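Udbridge Block Stacking Club

The Udbridge Block Stacking Club is a student robotics group that builds and programs two-armed machines to pile up painted blocks. I've been a member for 2 years, so take this article as an insider's version (Morfudd Parry read it over and took out most of my bragging). We meet in the evenings, starting at five thirty, and the project everybody works on is called Arari. It's a pair of arms on one shared rail, and the whole point is to get them to cooperate.

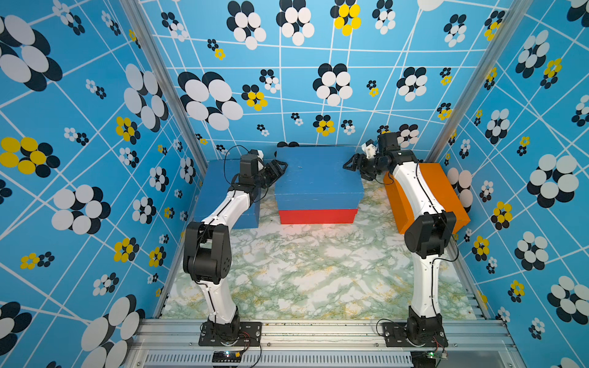
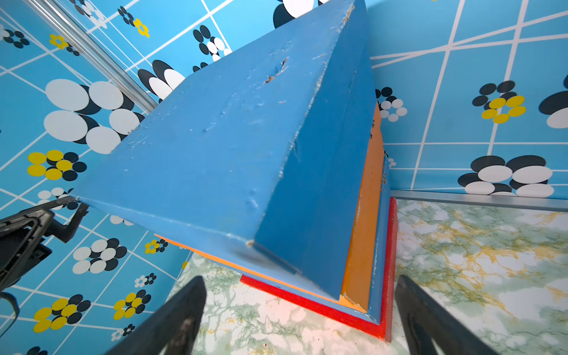 Arms and blocks at Arari, with the blue flowered walls behind.

Why use two arms when one could pick up a block?

A single arm can lift a block fine, but wide blocks tend to twist when they're held from one side only. Two arms can share the load and keep the block level, and they can also pass things across the middle. It makes the programming a lot harder, and for a student club the hard part is the fun part!

History

The club was started by Macarena Sarmiento and Bleddyn Howells, who had both taken the same intro class and didn't want to give the lab key back. The first season was one arm and a lot of arguing. The second arm came after a spring fundraiser that brought in $2,510, mostly from a used book sale and one very generous bake table. Membership stands at 21 right now, which is tight for our room, and there's a waiting list every January.

How we train

Beginners start by driving the arms by hand, no code at all, until they can set one block on another without knocking it over. I thought this was babyish when I joined and then I failed it all evening. After that you pair up, one person per arm, and do the same job while talking to each other. Bleddyn Prothero runs these sessions and he's strict about calling out your move before you make it.

Once a pair can do 5 clean stacks in a row, they record their runs and start teaching the arms to do it on their own. This is the slow bit. You record, you train, you watch the arm close on thin air, you go back and record some more. Old blocks get repainted over the summer if anyone remembers to buy paint.

Competition

We enter the Stadside Cup, a friendly meet for school and college teams. The main event is the timed tower, and there's a smaller one called the Ó Dubhghaill round, in which the judges pick the starting layout and you don't see it until the clock is running. We finished fourth last time. Nest Hopkin was on the controls for our best run, and she still says the second tower should have counted (I was standing right there and I agree with her).

See also: Stadside Cup; Arari build notes; Udbridge student clubs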